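Home | About | Collections | Methods | Work with us | Contact

About Omora

Omora records examples of everyday handling tasks and supplies them to groups that train robot control models. We do not build robots and we do not train models for sale. Our output is recorded episodes, each with its camera streams, joint positions, gripper state and a written instruction.

The company has 13 staff. Most are operators, who guide the arms by hand controller in shifts of two hours, with a change of task halfway through. The remainder look after calibration, checking and storage. Recording takes place at one site, Nodar Works, where the stations share a common table height and a common mounting plate, so that an arm can be moved between them without a new layout drawing.

Each task begins as a written sheet. The sheet names the objects, the allowed starting layouts and the condition under which an episode counts as complete. Operators vary the layout between episodes within those limits. Table coverings and lighting are changed on a schedule held by the checking team. Failed grasps are kept and labelled, provided that the arm recovers without help. Episodes stopped by hand are stored separately and are not supplied unless a client asks for them.

Our largest collection, Pathak, covers the sorting and placing of food items and tableware. It holds 1,880 checked episodes across 44 task sheets. Every episode includes a wrist view, recorded at the same rate as the fixed views and aligned to them by hardware trigger. 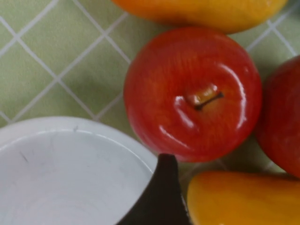 Wrist view, Pathak collection: fruit and bowl on the green cloth, gripper fingertip close to the apple.

Checking is done in a tool written in-house, called Iva. A checker watches each episode at full speed, marks the start and end of contact, and compares the instruction with what was done. About 7 per cent of episodes are returned at this stage, mostly for wrong instructions or dropped camera data. A second checker reviews a sample from each task sheet before release.

Clients may send their own task sheets. We ask for the object list first, as sourcing usually sets the start date. Site visits can be arranged on weekdays, outside shift changes.

Contact: Omora, Nodar Works | © Omora. All rights reserved. | Back to top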